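Keeping a wicker toy basket in good order

Tips page, by Afia Addo
Updated July 1, 2020

A low rectangular wicker basket is a good home for small soft toys. It goes on a shelf or a table, a child can see into it without tipping it out, and it weighs next to nothing. It also collects crumbs, snags fur and goes brittle if it is kept by a radiator. These notes cover cleaning the basket, sorting what goes into it, small repairs and storage.

Start with an empty basket. Take everything out and put it on a clean towel, then run your hand along the floor of the basket and into the corners. Small toys with a key ring or a loop on top catch in the weave more than the others do, so work the ring free with your fingers. Pulling on the toy lifts a strand, and a lifted strand will break sooner or later.
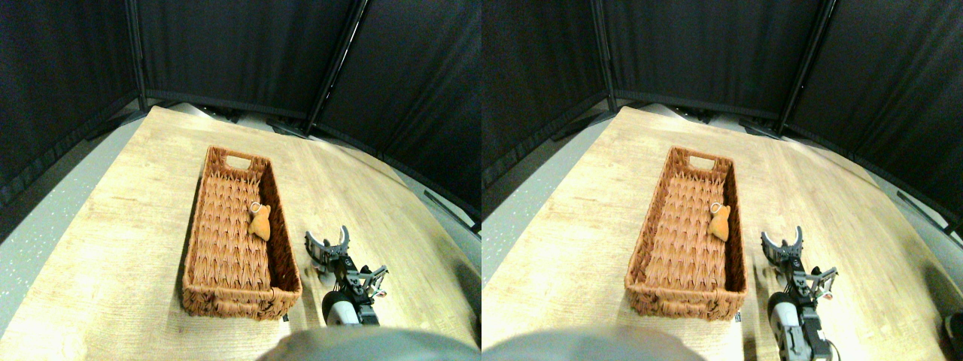

Can you wash a wicker basket in the bath?
A quick rinse will do it no harm, but it should not be left to soak. Wicker that sits in water swells, and painted or stained wicker may lose colour. For most baskets a damp cloth and a soft brush are enough.

Cleaning the weave

Turn the basket upside down outdoors and tap the base with the flat of your hand. Most of the grit comes out that way. Use the vacuum cleaner next, on low, with the brush attachment. On a herringbone or chevron weave, follow the direction of the strands up to each point and then change direction, otherwise the brush pushes dust under the crossings.

Mix 500 ml of lukewarm water with a few drops of washing-up liquid. Wring the cloth out hard before it touches the basket. Wipe the inside first, then the outside, then the rim. A braided rim holds more dirt than the rest of the basket put together, and an old toothbrush is the best thing for it — the soft sort, not the one you use on the grouting.

Cut-out handles want a wipe all the way round the inside edge, where hands go. If the edge feels rough, rub it lightly with fine sandpaper and wipe the dust off.

Stand the basket on its side to dry, out of direct sun. Turn it after 25 minutes and leave it until the base feels dry from both sides. Do not put toys back into it damp.

How many toys to a basket

Fewer than you think. When toys are heaped at one end the ones underneath never get played with, and the basket is awkward to carry because all the weight is on one handle. We try to keep to one layer, or a small pile with every toy showing. A mix of colours helps younger children find the one they want. Khalil Bitar, who looks after our under-fives shelf, swaps half the toys over in April and again when the schools go back, and says he gets fewer tipped-out baskets for it.

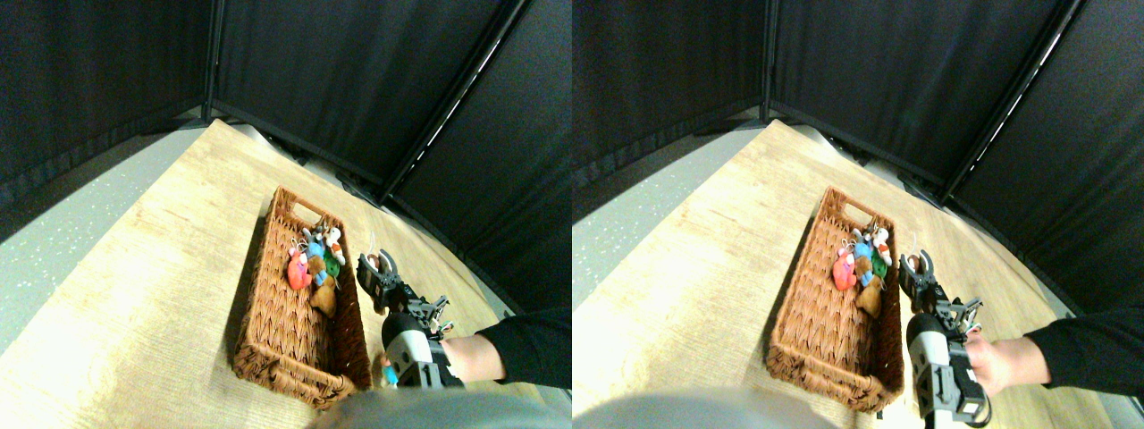 Plevcombe Toy Library: Care and Repair Group

The group meets at the Iver Lane hall and is glad to look at anything with a split seam. Bring the toy clean, please. We can't take toys with batteries inside.

Sorting before you put things back

Do the sorting while the basket is drying. Three heaps is plenty: keep, wash, mend.

Check each toy at the seams, round the ears and at any loop or tag. Give the eyes and nose a firm tug. Anything that moves goes on the mending heap, even if it has held for years. Small rings and key chains should come off toys meant for children under three. Snip the thread, take the ring away and close the hole with three or four tight stitches.

Soft toys that smell musty can go in a pillowcase tied at the top and be washed at 30 on a gentle cycle. Pale toys and strongly coloured ones go in separate loads. Reds and oranges are the ones that run. If you aren't sure, rub a damp white cloth on the underside and see what comes off on it. Lumpy toys can usually be teased back into shape while they are still slightly damp. Push the stuffing along from the outside with your thumbs.

Put the largest toy in first, against a long side, and the small ones near the end. Small grey or brown toys disappear against wicker, so set them next to something bright.

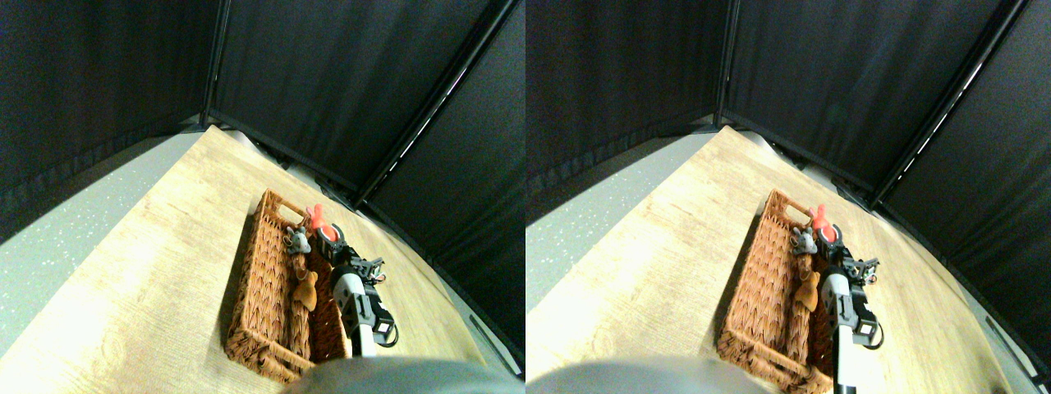 Mending a loose strand

You need a bowl of warm water, wood glue, a clothes peg and a blunt needle or a small flat screwdriver.

1. Dab the loose strand with water until it bends without cracking. Give it ten minutes or so.
2. Lift the neighbouring strand with the screwdriver and tuck the loose end under it, following the pattern.
3. Put a very small drop of glue on the end before the last tuck.
4. Hold it with the peg overnight.
5. Trim anything that still sticks out, cutting at a slant.

If the strand has snapped and the gap is wider than a finger, weave in a new piece. Rafail Mavromatis keeps offcuts of cane in the hall cupboard and will match the colour as near as he can. Broken uprights are a bigger job. Ask before you start on one.

Lining and covering

A basket that snags knitted toys can be lined. Use plain cotton, cut a hand's width bigger than the base on every side, with the corners pleated and a few tacking stitches through the weave. Leave the handle holes clear. Take the lining out and wash it when you do the toys.

For baskets kept on open shelves, a dark cloth laid over the top keeps the dust and the light off. Any closely woven cloth will do. Old curtains are good for this, once they have been washed and shaken out.

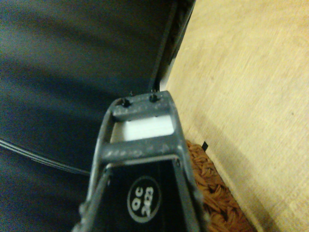
Reading time: 6 minutes

Storing it away

Wicker likes a room that is neither very dry nor damp. Lofts are too hot in summer and garages too wet in winter. Under a bed is fine. Wrap the basket in a sheet and don't use a plastic bag, which holds moisture in and brings on mould. Don't stack anything heavy on top, as the sides spread and won't come back.

If mould does appear, take the basket outside, brush it off dry, then wipe with one part white vinegar to four parts water. Leave it in moving air for the rest of the day. Rasha Hamdan has brought back two baskets this way, though one still has a grey patch near the rim.

A basket that creaks when you lift it is too dry. Mist it lightly with plain water once or twice over the winter and let it dry in the ordinary way.

Baskets on loan from us should come back empty, with the toys in the cloth bag they went out with. Damage is no trouble, but tell Ifor Parry at the desk so the basket can go on the mending shelf and not straight out again.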